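Product Review: Kadeo Three-Drawer Cabinet, Painted Gray
Reviewed by Evander Dow, Furnishings and Equipment Section

Purpose of the Review

The Section was asked to consider the Kadeo cabinet for use in staff lounges, visitor waiting areas, and the smaller meeting rooms on the second floor. The cabinet is sold by Pratitz as an occasional piece for a hallway or bedroom. Our interest is in its use as a refreshment stand: a surface for drinks and packaged snacks, with storage underneath for napkins, cups, and spare supplies. The review covers delivery, assembly, the top surface, the open recess, the drawers, the paint, and general upkeep.

One cabinet was purchased at the regular price and kept in daily use for 30 days, beginning in February. It replaced a folding table that had served the lounge for several years. The order was entered under item number 2442, and all remarks below apply to the gray version only. A white version is listed, but the Section has not examined it.

Delivery and Assembly

The cabinet arrived in a single carton. The contents were well protected at the corners, and no part was damaged or missing. The instruction booklet consists of drawings with very little text. Most of the drawings are clear. The page covering the drawer runners is not, and the left and right runners are easy to confuse until the small stamped letters on the metal have been found. Staff who expect to assemble more than one unit should mark the runners with tape before beginning.

Assembly by one person took 3 hours, including the time spent removing and refitting one pair of runners. A second person is helpful when the top is attached. The fasteners are of ordinary quality and the holes lined up correctly. No power tools were used, and the booklet advises against them.

Placement

The finished cabinet is steady on a level floor. On the lounge carpet it leaned forward slightly until felt pads were placed under the front. The package does not include a wall strap. Any department that permits children in its waiting area should obtain one and install it before the drawers are loaded.

The Top Surface

The top is flat and slightly glossy, and it extends a short distance beyond the body of the cabinet. It is a practical size for light refreshments. A few cans and a bag of chips can be set out with enough space between them that one may be picked up without disturbing the others. It is not large enough for a coffee maker and a full tray of cups together, and departments wishing to offer hot drinks should look at a wider piece.

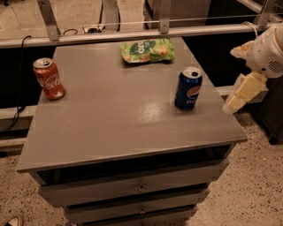 The Kadeo cabinet with soft drinks and a snack bag on top.

The gloss deserves comment. Under ceiling lighting the top shows a pale glare spot, which moves as one walks past. Several members of staff found this distracting when seated directly opposite. Moving the cabinet to the side wall settled the complaint. A matte finish would be preferable for office use, and the Section has written to Pratitz to ask whether one is planned.

The surface resisted moisture well during the review period. Rings left by chilled cans were wiped away with a damp cloth, including those left overnight. Sugar residue from a spilled cola required warm water and a little dish soap, and left no stain. A hot mug was not placed directly on the paint, and the manufacturer's care sheet states that this should be avoided. The edge of the top has no raised lip, so a spill will run to the floor if it is not attended to promptly.

The Open Recess

Directly beneath the top is an open space above the first drawer. It proved more useful than expected. Paper napkins and a short stack of paper plates were kept there throughout the review, and visitors could be directed to them without having to open anything. The interior is dark, however, and small items are quickly lost from view. A box of drink stirrers was reported missing and was later located at the back. A shallow tray, such as the narrow model made by Tuveo, keeps the contents together and can be drawn forward when needed.

Dust also gathers in the recess. Cleaning staff should be told that it is there, as it is easily overlooked from a standing position.

The Drawers

The cabinet has three drawers, arranged one above another, each painted to match the body. The small round metal knobs on the drawers are attractive and have remained tight. Their size is a mild disadvantage. One colleague with arthritis found them hard to grip when the drawers were full, and asked whether larger pulls could be fitted. They can: the knobs are held by a standard screw, and a replacement set from Kollár was fitted to a single drawer without difficulty for the last week of the review.

The drawers move smoothly when lightly loaded. With a full supply of canned drinks the bottom drawer became stiff and had to be pulled with both hands. The care sheet gives a limit of 17 pounds per drawer, and the Section recommends that this be observed. Canned drinks are better stored elsewhere, with only the day's supply brought to the cabinet. Snacks, cups, and paper goods present no problem.

There are gaps between the drawer fronts. They are even from side to side, and they prevent the painted edges from rubbing, but they do admit crumbs. The drawers should be lined and the liners shaken out on a regular schedule. Opened bags of food should be clipped or placed in a sealed container before being put away.

The drawers do not have stops. A drawer pulled sharply will come out entirely, and this occurred once during the review, without injury.

Paint and Finish

The gray paint is evenly applied on the top, sides, and drawer fronts. The color is neutral and did not clash with the existing lounge furniture. Coverage on the inside back panel is thinner, though this is not noticeable in use. At the end of the period there was one small chip on the front edge of the top, where a chair had been pushed against it. Pratitz does not supply touch-up paint with the cabinet, and a request for the color code had not been answered when this review was prepared.

A faint odor of paint was present for the first few days. It cleared with normal ventilation. Departments should allow the drawers to stand open over a weekend before any food is placed inside.

Findings

The Kadeo cabinet is a sound choice for light refreshment service in small rooms. Its top is easy to clean, the recess is convenient, and the general appearance is suitable for areas open to visitors. The principal reservations are the absence of drawer stops, the reflective top, and the lack of a wall strap.

The Section approves the cabinet for purchase subject to the following conditions:

A wall strap is to be installed in any area open to the public.
Drawer contents are to be kept within the stated weight limit.
Larger pulls are to be fitted on request.
Felt pads are to be added where the floor is carpeted.

Departments wishing to borrow the review unit before placing an order may apply to the Section in writing. Replacement pulls and Tuveo trays are to be ordered separately and charged to the requesting department.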